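Folding for the machines, at 40 goes a shift
A Remular home collector talks to the Tavstead newsletter 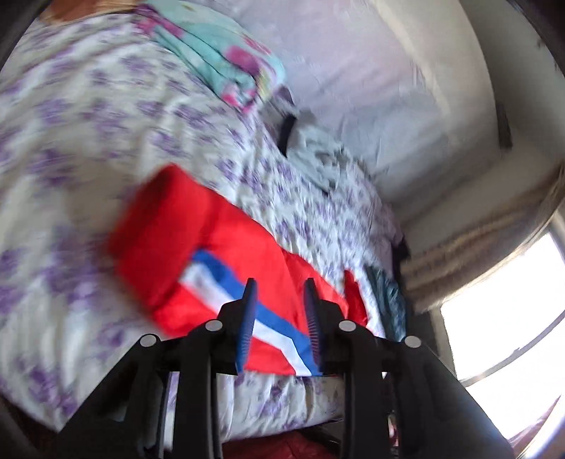

She has logged 896 folds since July, nearly all of them in her own bedroom in Kisdale. The firm wants 700 usable ones from each home. So far it has accepted 145 of hers.

I asked what happened to the rest. "Too fast, mostly. Or my hand shook and it's a smear. They don't tell you which."

Remular says its system, Gebru, will learn to handle clothes from examples like these. Does she believe that? "It'll learn my jackets. Whether it can do yours, I couldn't say. I've asked twice and got a leaflet."

She has yet to see Gebru fold anything. The pay comes per accepted clip, so a bad afternoon earns her next to nothing, and I put it to her that this suits the firm rather well.

"You could say that," she said. "I did say it, to them. They changed the form."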